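**Kneath** is a brand of small gift goods made of pressed tin and enamel, sold mainly through price comparison sites and museum shops. It is best known for its luggage tags, which come in 13 shapes. The brand belongs to Hamska, a trading company with its office in Plarkdale.

## History

The brand was started in 2000 by Sioned Lougher, who had before sold buttons and buckles at weekend markets. The first product was an oval tag with space for an engraved name. Elin Wynne joined as designer three years later and drew the leaf and anchor shapes — both are still in the catalog.
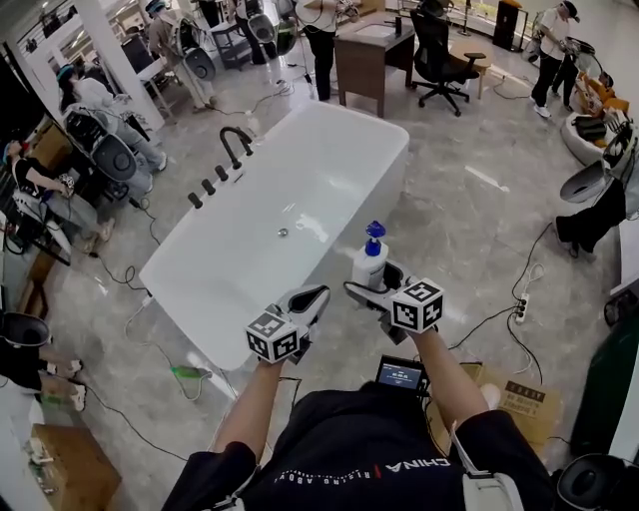

Engraving was done by hand until the company bought a used machine from Ketetik, a maker of trophies. After this change the price of a personalized tag became lower, and orders of small quantity were accepted for the first time.

## Products

Each tag has a leather loop and is delivered in a gray card box. The catalog also contains bookmarks, bottle openers and coat pins. The anchor tag has the item number 818. A summer color is added every July and is usually sold until the stock is finished.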